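Gullside Regional Monitor, reviewed

Gullside wants $40 a month to track what 12 regional newsrooms publish, and I can't see many editors paying twice. The pitch is that you'll know when a rival paper has your council story. In our trial it flagged 13 items as "exclusive" – most were press releases.

Search is quick enough. The archive for Bravenden held 3,834 articles, but nothing from before October, and bylines were often missing. Alerts arrived late on two mornings.

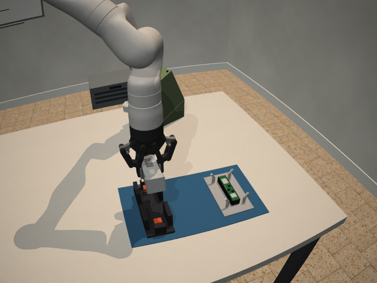 A gray block held just above a black stacked structure.

Cotard's older service is uglier and costs less. I'd stay with it for now.

July 21, 2020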